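4. Perception and control software

4.1 Structure of the stack

The disassembly cell runs three processes that share one clock: a perception node, a task planner and a low-level arm controller. The planner, Stoltora, holds a tree of subtasks for each class of machine and asks the perception node for the pose of one part at a time. The arm controller accepts short Cartesian segments and reports back the measured tool pose and the estimated wrench at the flange. We kept the interface narrow on purpose. An earlier version passed whole scene models between the processes, and most of the faults logged against it came from stale models.

Wrist images are the only visual input. A fixed overhead camera was tried during the first trials in December and then dropped, as the arm hid the part of interest during most of the approach. The wrist view has its own problems. The fingers always hide part of the picture, the view changes scale quickly as the tool descends, and bare sheet metal gives glare that moves with the camera.

4.2 Locating parts inside an open case

Inside a desktop computer the main difficulty is clutter. The board, the power supply housing, the drive bays and the wiring lie at different heights, and large areas of grey metal carry little texture. Our detector, Omavetti, therefore works in two steps. It first looks for a small set of anchors, which are parts with a stable outline or high contrast, such as the specification label on the power supply or the frame of the processor socket. It then fits a case model to the anchors and predicts search windows for the remaining parts.

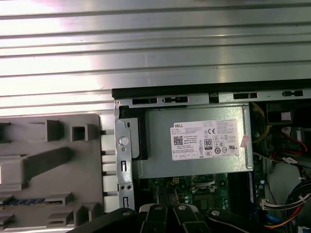
Cables are not part of the case model. They are rarely in the same place in two machines of the same type, and a model that includes them will fit badly to both. A separate segmentation head marks wiring, and the planner treats the marked pixels as a soft obstacle with a clearance that can be set for each subtask. When the clearance cannot be met, the planner proposes another approach angle before it asks for help. The operator can accept the angle, draw a new one or skip the part.

Glare is handled at the level of the anchors. Each anchor has a saturation score, and an anchor with more than 60 per cent of its edge pixels lost is left out of the fit. Three anchors are enough to fix the pose of the case. With two, the system tilts the wrist by a small angle and takes a second image. With one or none, the subtask stops. We found no benefit in correcting exposure in software after the fact.

The training set for the detector holds 2000 labelled wrist images. Labels were drawn by Reece Mapplebeck and checked by Macarena Medina, with disputed outlines settled by a third reader. A further 200 images were kept back for testing and came from machines that do not appear in the training set.

4.3 Placing parts on the fixture board

Removed parts go to a white fixture board with shaped seats. The task is easier for perception, as the board geometry is known, but harder for control. White seats on a white ground offer weak edges under even light, so the detector relies on the shadows at the seat walls. The pose of the board is estimated once from a distance and refined at close range, where the outline of a seated part can also be used as a reference.

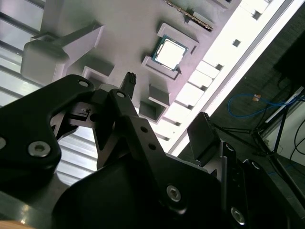
Figure 4. Wrist camera view of the fixture board at close range. The processor is seated in a square white holder; a memory module is partly visible near the upper edge.

The final motion uses force feedback. The controller lowers the part until contact, then follows a short spiral in the plane of the seat with a light constant push. The spiral ends when the tool drops below the height of the seat wall or when a time limit of 500 ms is reached. In the second case the arm lifts, the pose is estimated again and the motion is repeated once. Memory modules need a different rule – the long slot is tolerant in one direction only – and for these the spiral is replaced by a straight sweep along the slot.

4.4 Logging and replay

All messages are written to disk with the images that led to them. The replay tool, written by Ingegerd Sandberg, feeds a stored run back through the perception node and compares the new poses with the old ones. A change to the detector is merged only when the replayed runs show no new stops. The arm controller cannot be tested in this way, as its contact forces depend on the motion itself, and it is covered by the bench tests in Section 5.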